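Call for participants: bench trial of the Kurup two-arm packing kit

Skidel is seeking paid participants for a product trial at its Jodstead workshop. The Kurup is a bench-mounted kit made up of two arms, two-finger grippers and control software, offered to small packing and returns businesses. We are testing the setup guide and the operator software with people who did not build them.

What the trial involves

Each participant completes 10 sessions at the bench, normally one per week. Sessions start at 9 a.m. on Wednesday and finish by noon. Work covers:

Placing items on the table to a printed layout
Starting, pausing and stopping a handling run from the operator panel
Grading each run as pass, partial or fail against a written standard
Recording faults in the log, with a short note in plain language

The item set is mostly soft goods and clear packaging – cloth, plush, zip bags – as these are the materials our customers ask about most. Participants sit beside the bench for the full run and must be comfortable doing so.

Who can apply

You must be 18 or over, able to read small labels (glasses are fine) and available for the whole trial. Experience in packing, warehousing or retail returns is useful but not required. Programming experience is not needed. Current employees of Skidel or of Cornen, which supplies the grippers, are not eligible.

Payment

Participants receive $99 per session, paid fortnightly, and a $40 travel allowance for each session attended. A completion payment of $1,000 is made after the tenth session. Missed sessions are not paid and can be rescheduled once.

Conditions

Closed shoes are mandatory. Long hair must be tied back. A site induction is held before the first session and takes one hour. Run data and fault logs remain the property of Skidel. You may withdraw at any time and will be paid for sessions completed.

The work at the bench 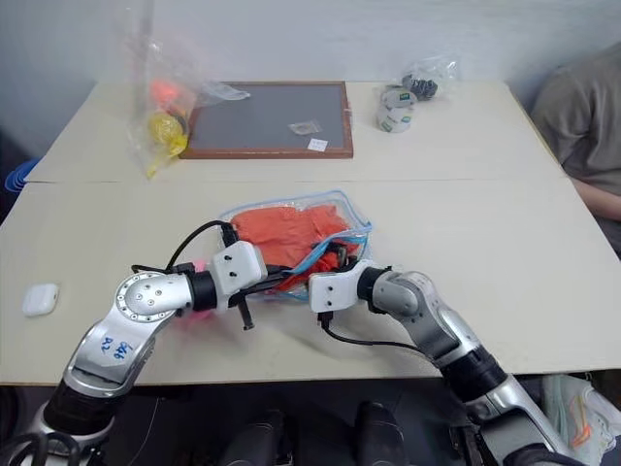
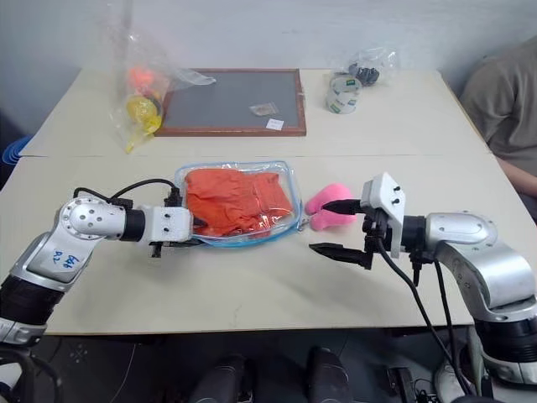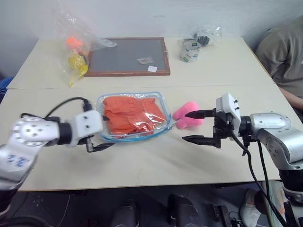 Kurup kit, two-arm configuration, handling orange fabric in clear packaging (first picture) and at a pink plush item (second and third).

To apply, complete the form on the Skidel trials page. Applications close at the end of January.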